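# Teleoperation Working Group — Bag Handling Cell, Minutes

July session, started 2:00 p.m. Chair: Shanthi Sarkar. Present: demonstration team, controls, data review. Apologies from Prendale. 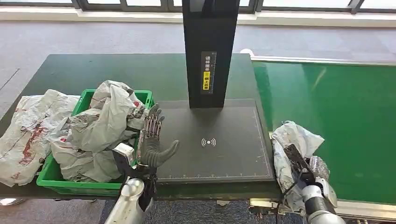 *Fig. 1. Bag handling cell: crate at left, black base plate with pillar in the middle, bag held in the right gripper beside the base plate.*

## 1. Previous minutes

Accepted with one correction. Item 3 should have read "operator release," not "operator reset."

## 2. Demonstration recording

Controls reported 43 accepted demonstrations of the crate-to-conveyor task since the last meeting, all by remote control. A further 12 were rejected at review. Most of the rejections were double picks: the gripper closed on the intended bag plus a fold of the one underneath, and the operator carried on.

Sarkar asked whether a double pick that the operator notices and corrects should be kept. Data review would like to keep them as a separate class. Controls objected that the correction is usually done by shaking the arm, and does not want the policy to learn that. Agreed: keep corrections where the operator lowers the bags back into the crate and re-grasps. Reject anything shaken loose.

Operators are to start each episode with the crate as they find it. Leveling the bags by hand beforehand makes for easy first picks and the Cinadex runs showed the effect clearly enough.

## 3. Grasp point

Long discussion. Current guidance says to grasp near the center of the bag. With a crumpled bag the operator often can't tell where the center is, and what gets gripped is whatever stands highest. The loose part then droops below the jaws and can brush the base plate on the way across.

Two proposals:

- Grasp at the highest fold, lift clear of the crate rim, pause, then move. The pause gives a clean segment boundary for labeling.
- Approach with the jaws angled, so that more material is bunched between them.

The first was adopted. The second goes to trial with two operators before anyone rewrites the guide. Begum's earlier notes on jaw angle were made with stiffer packaging and were not considered a good match.

## 4. Left hand

The left side carries the multi-fingered hand, the right side the two-jawed gripper. Left-hand joint values are being logged in every episode even though the task as written is right arm only. Data review pointed out that the resting pose varies between operators: some park the hand open over the corner of the base plate, others pull it back toward the crate. The model will treat this as signal.

Decision: one parked pose, open, fingers up, stored as a preset and called at the start of each episode. Controls to set the position with enough clearance for the right arm to reach the crate.

Using the left hand to steady the crate or hold down neighboring bags was raised again. Deferred. The glove mapping for the thumb still lags, and a two-handed demonstration takes more than twice the operator's attention — Sarkar wants the single-arm set finished first.

## 5. Hand guiding versus remote control

Clulletti has asked for some kinesthetic demonstrations (operator physically moving the arm) for comparison. Points noted:

- Hand-guided paths are smoother near the conveyor rail.
- The operator's arms show up in the head camera view, so those frames need masking or a replay pass.
- Gripper closure still has to be triggered by a separate button, and timing suffers.

Agreed to record a small set with replay. The robot repeats the guided path with the operator out of view, and only the replay is stored as training data. If the bag shifts between guiding and replay, the episode is discarded.

## 6. Placement on the belt

Release height is inconsistent. Some operators drop the bag as soon as it clears the rail, others press it onto the belt. The guide will now say: lower until the hanging part touches the belt, then open. Belt stays stopped during recording until further notice.

Glare on the belt from the windows was mentioned. Controls will try fixed exposure on the head camera before asking for blinds.

## 7. Actions

| Action | Owner |
|---|---|
| Store left-hand parked pose as preset | Controls |
| Update guide: grasp, pause, release height | Sarkar |
| Re-tag corrected double picks in existing set | Data review |
| Angled-jaw trial, 2 operators | Demonstration team |
| Hand-guided set with replay, for Clulletti | Demonstration team |
| Fixed exposure test | Controls |

## 8. Any other business

Operator shifts at the remote station to be limited to four blocks a day. Prendale to be sent the revised guide for comment.

Closed 3:10 p.m.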